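**Trendelik** is a turn-based strategy game for personal computers, developed by the studio Letix and published by Duman. The player governs a chain of river towns and competes with rival councils for trade, farmland and ferry rights. Its first expansion, *Dekolow*, was released on 23 August 2019.

## Gameplay

A standard campaign lasts 170 turns, each standing for one season. Towns produce grain, timber and salt, which can be stored, sold or sent downstream by barge. Battles are settled on a separate hex map – they can also be resolved automatically, with slightly higher losses. 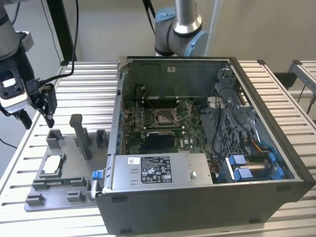
Can the campaign be played without fighting?

A peaceful win is possible by holding ferry rights in every town for ten turns in a row, although rival councils may still attack.

## Expansion

*Dekolow* adds a marshland region, two new councils and a smuggling system. Smuggled goods avoid river tolls but raise a town's unrest. A free update issued alongside it reworked the market screen and raised the storage limit for each town from 500 to 1000 units.

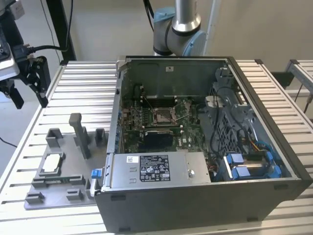 The update also changed how winter works. Rivers in the northern half of the map now freeze for one turn in four, which stops barges and allows armies to cross on foot. Saved games from earlier versions can be loaded, but keep the old winter rules until a new campaign is started.

## Modding

A map editor was added in June, before the expansion. Players had shared almost 2000 maps by the time *Dekolow* came out. Maps made with the editor work in both single-player and multiplayer games, but those using marshland tiles need the expansion.

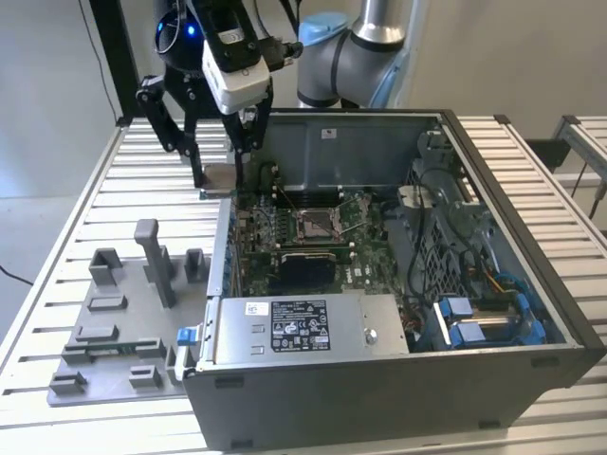
*Open desktop computer and robotic arm with gripper*

## See also

- Hex map
- Turn-based strategy
- Expansion pack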